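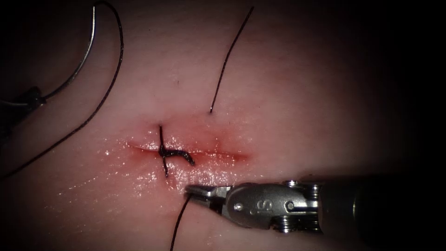 Tue 17 September
From: Nighat Niazi
To: suture-cell list

Hrvoje Omerović wrote:
> Swapped the right grasper and re-ran the Haseck calibration, 34 poses.
> Residual is well inside limits. I'd call the cell good for October.

I wouldn't yet. All 34 poses were run with no thread on the tool, and a taut strand pulls on the wrist. Did anyone check the pivot pins for play before calibrating? A loose pin can still give you a nice residual. 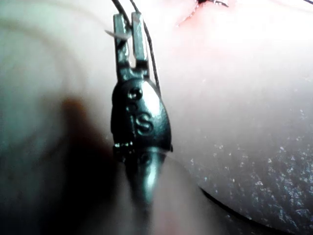
The wrist cameras also need their offsets redone after any tool swap – the Lastholm notes say so, and I see no entry in the log. Please send the raw numbers, then repeat 3 poses under load.

Nighat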